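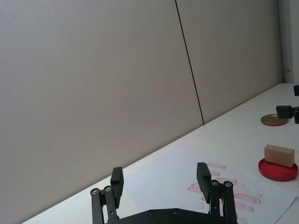 Figure 1. Stamping task, wrist view: open gripper, marked sheet, red ink pad with the stamp block lying across it, and lid.

4.2 Stamping paper

I'll admit I picked stamping because I thought it would be the easy one. You ink a block, you press it on a sheet, you go again! Anybody who has worked a front desk has done it half asleep. But the Komedstead list of office chores (January version) puts it well above folding towels for difficulty, and after running it I'm on their side.

The trouble is mostly pressure. The marks in Figure 1 run from solid red to speckled, and some of them overlap, so a clerk would probably send that sheet back. Our Vevulix controller knows where the fingers are to within 2 mm, but it has only a vague idea of how hard it's pushing (a person gets that for free). 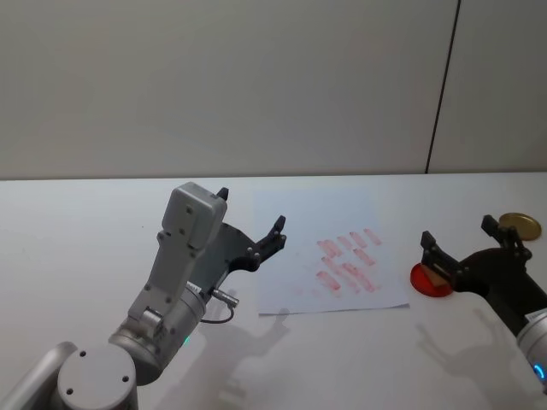 We trained on 217 demonstrations and then ran 100 trials with the sheet turned a little each time. I scored a trial as good only if the mark was readable and clear of its neighbors, and by that rule 708 more demonstrations from the Filtside set helped less than I'd hoped. Grasping the block got better, pressing it hardly changed. Çetinkaya grading, which we use for the other chores too, is kinder to us because it gives partial credit for a faint mark. I report both in the next section.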